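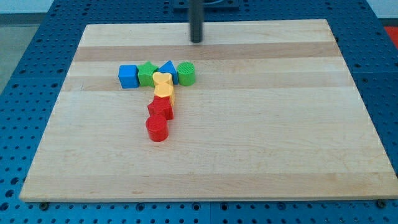 Rebalancing the Small Pension Plan

Most of what gets written about pension rebalancing is aimed at plans with billions to move. A county plan, a hospital plan or the retirement fund of a mid-sized manufacturer faces the same drift in its portfolio with fewer people to deal with it. Stocks go up, bonds sit still, and by September the 60 percent equity target in the policy statement is a number the fund passed some time ago.

The Furnstead Retirement Plan is a fair case to look at. It covers 700 current and former workers, has a board that meets every quarter, and until recently had no written rule on when to rebalance. The policy statement set targets for stocks, bonds, real estate and cash. It said the portfolio should be "reviewed periodically." In practice the review took place when somebody on the board asked for one, and the requests tended to come after a bad month.

A plan that rebalances only after bad months is making a market call each time, whether the board sees it that way or not. Some of those calls work out. The trouble is that the minutes don't show a reason for them, and a board has to be able to show its reasons.

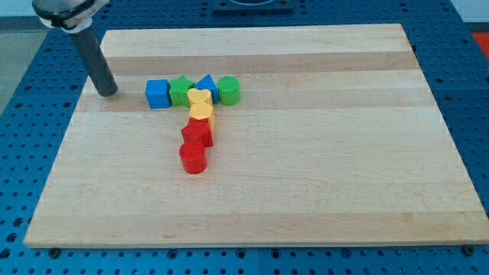
Maren Oddleifson
Contributing Writer, Plan Management

There are two common ways to write the rule. The first goes by the calendar. The plan picks a date, usually the end of a quarter or the end of the fiscal year, and brings everything back to target. It is easy to explain and easy to audit. The weak point is that markets do not keep to the schedule, and a plan can drift a long way between dates or pay trading costs to fix a gap that hardly matters.

The second goes by range. Each asset class gets a band, and nothing happens until the band is broken. Furnstead settled on 5 percentage points either side of target for stocks and bonds, with a tighter band of 2 points for cash. The custodian reports the weights every Monday. If a band is broken, staff have the authority to trade without waiting for the next board meeting, and they report what they did when it comes around.

That last part took the longest to agree on. Several board members were uneasy about trades being made between meetings. The compromise was a rule on how far to go: staff may move an asset class back to the halfway point between the edge of the band and the target, and anything beyond that needs a vote. Halfway is also cheaper, as it cuts the size of each trade.

Real estate does not fit neatly into either method. The plan's holding in the Sutter property fund can be sold only at set times, and the fund can limit withdrawals if too many investors ask at once. Its value is also based on appraisals, which lag the stock market. When stocks fall sharply, the real estate share of the portfolio looks too large for a while, then shrinks back as the appraisals catch up – or doesn't, if stocks recover first. Furnstead now leaves real estate out of the band test and sets the other classes against what remains.

Cash flow does some of the work. A plan that pays out more than it takes in has to sell something every month to cover benefits. Selling whatever is furthest above target costs nothing extra, and in a quiet year it may be all the rebalancing a plan needs. Furnstead used to take its benefit money evenly from every manager. Changing that took a one-page letter to the custodian.

Larger plans often use futures to adjust their weights and leave the managers alone. Brumine, an advisory firm that works with public plans, offers this as an overlay service, and Pletell sells software for plans that want to track the positions in-house. For a plan of Furnstead's size the fees are hard to justify. Futures also need margin, and somebody has to watch the margin account every day. The board looked at the idea and put it aside.

The choice of band matters less than many boards fear. Narrow bands mean more trades and a portfolio closer to policy. Wide bands mean fewer trades and more drift. The differences in long-run return tend to be small and depend heavily on the years picked for the test. What a plan does need is a rule it will follow in a falling market, when the rule says to buy stocks and the newspapers say otherwise.

Furnstead's new policy runs to a page and a half. It names the bands, the person with authority to trade, the order in which managers are to be drawn on, and the form of the report to the board. It is due for review after two full years, or earlier if the asset targets change.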